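What Happens to a Library Book After You Drop It in the Slot
Final report, Introduction to Community Research
Ernimville campus, spring section

1. Why I picked this

My original topic was "the future of reading." My instructor, Reiko Takagi, wrote "whose?" in the margin and handed it back. I took the hint and picked something I could walk to. The Quintero Street branch is two blocks from my apartment, and I owed it money anyway.

My question was simple: how long does a returned book take to get back on the shelf, and where does it spend that time? The branch says returns are shelved by the next morning. I had once watched the catalog insist for most of December that a cookbook was "recently returned," so I had my doubts.

2. Method

I followed 126 returned items over the course of the term. The branch manager let me put a slip of yellow paper in each one with a number on it. Staff wrote the time on the slip whenever the book moved from one stage to the next: drop slot, check-in desk, sorting cart, shelf. I collected the slips at the end.

I also interviewed 2 of the pages, who are the people who do the shelving. I promised not to use their names. One of them asked me to use her name. I had already signed the form.

Of the 126 slips, 20 never came back. Some of these were probably used as bookmarks, which I should have seen coming in a library.

3. Results

The check-in desk is fast. Nearly every book with a readable slip was scanned within the hour if it came in while the branch was open. The handwriting on the slips got worse toward closing time, but the numbers held up.

The trouble is the sorting cart. Books go onto it in the order they arrive and come off it in the order somebody feels like dealing with them. Picture books leave first, because they are thin and the children's shelves are close by. Large print goes next. Anything with a long call number sits there until there is no choice.

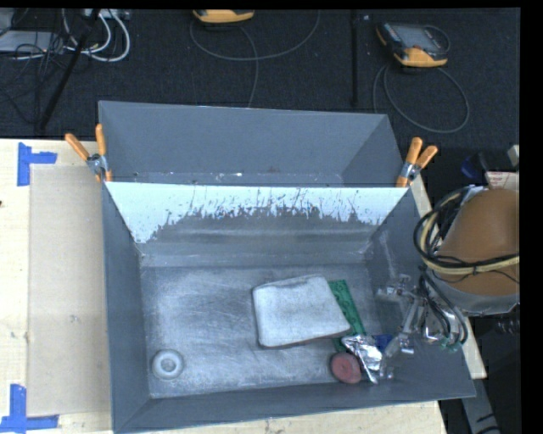

Oversize books do worst of all. They don't fit the cart, so they get stacked on the floor beside it, and the floor is not a stage on my slip. Several art books have a clean record up to the check-in desk and then a gap of days. One page told me the oversize shelf is "kind of a weekend thing." It was not shelved on the weekend either.

4. Comparison with Plarkeck

The Plarkeck branch bought a second cart last year and splits returns by floor as they come in. I only got one afternoon there, so this is not a fair test. Still, the carts were moving, and a book I returned myself at noon was on the shelf by 3:30. I know because I went and stood near it.

5. Limits

A branch with more than 1000 returns in a busy week can't be summed up by my slips. The staff also knew which books I was following -- the paper was bright yellow -- and may have hurried them along. If so, I would like to know what the regular books go through.

6. Suggestions

Quintero Street should try a second cart, or at least a marked shelf for oversize returns. The Ustlow branch has offered a spare cart with one bad wheel. The manager is thinking it over.

My fine has been paid.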